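Stulwood Community Help > Home and Kitchen > Tables and worktops

Marks on a light wooden table, oil or varnish?

kuusk_lane
We have a light wooden table that gets used for everything, mostly plates and lids being put down and picked up again all day. It was oiled last September and is already showing rings and small scratches. I don't want to sand it every year. Is varnish worth the bother, or should I stay with oil? The table is from Zelteck, if it matters. Viewed 1,447 times

Tirta Nasution
I would stay with oil. Scratches in varnish are hard to patch, but with oil you can rub down the bad spot and do it again the same evening. Two thin coats, wipe off the extra after 15 minutes, leave overnight.

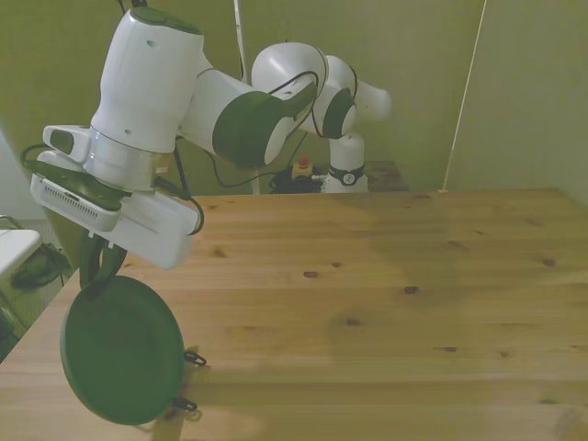
For the rings, try fine wire wool along the grain before you put any oil on. Light wood goes a bit yellow with linseed, so ask for a clear hard wax oil. Stick felt dots under anything heavy that stays put. Lay oily rags out flat outdoors to dry before binning them, as they can catch fire if bunched up.

stundcombe631
varnish. did mine years ago and never touched it since

pell_r
Check it isn't lacquered underneath first. Oil won't soak in if it is and you get a sticky mess. Put a drop of water on it and see if it darkens.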